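How to Freeze or Cancel a Gym Membership in Stastton

Updated December 6, 2021

Most gyms in Stastton will let you pause or end a membership, but the steps are rarely posted at the front desk. The process below is for the month-to-month and annual plans sold at Gevatard Fitness and Lalell Athletic Club. Smaller studios usually follow the same order.

1. Find your agreement

Look for the original contract before you call anyone. If you signed up on a tablet, it was sent to the email address you gave that day. Search your inbox for the gym's name and the word "agreement." Check three lines: the start date, the minimum term and the notice period.

2. Decide between a freeze and a cancellation

A freeze keeps your current rate. You pay a small monthly hold fee and your key tag stops working until the freeze ends. At Gevatard the hold fee is $20 a month. A cancellation ends everything, and if you come back you pay the enrollment fee again, currently $105.

If you expect to be away less than five months, the freeze costs less. Past that point, cancel, unless you have an old rate you want to keep.

3. Check what you still owe

Annual members who leave early pay an exit fee. On the standard annual plan at Lalell it is $258, and it is charged to the card on file the day the cancellation goes through. Members who prepaid the full $1,090 get back the unused months minus that fee. Personal training packages are billed separately and have to be canceled on their own form.

4. Put it in writing

Phone calls and conversations at the desk don't count as notice under either contract. Send a short letter or email with:

Your full name as it appears on the account
Your member number
The date you want the freeze or cancellation to start
A sentence asking for written confirmation

Keep the reason short or leave it out. You only need to give one if you are asking for a medical freeze, and then a doctor's note has to be attached. Medical freezes have no hold fee at either gym.

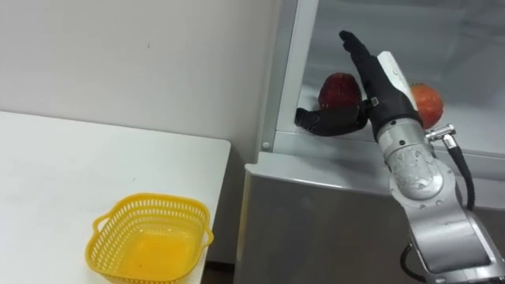 A reader in Nakpan wrote that her email went unanswered for two weeks and the December payment came out anyway. Sending the same letter by certified mail got her a confirmation and a refund, and she suggests doing both on the same day.

Certified mail is worth the trip to the post office if you are close to a billing date. Notice counts from the day the gym receives it, and the signed receipt shows which day that was.

5. Watch your account

Both gyms need 30 days' notice, so expect one more regular payment after you write. If a second one appears, email the billing office with a copy of your confirmation. Give them a week, then dispute the charge with your bank. Don't block the card first. A blocked payment can be treated as a missed one and sent to collections.

6. Clear out your locker

Rented lockers are emptied on the last day of the membership. Bring your own bag and turn in the key at the desk, or the deposit stays with the gym.

To end a freeze early, log in to your account and choose "Resume." Your key tag should work again the next morning.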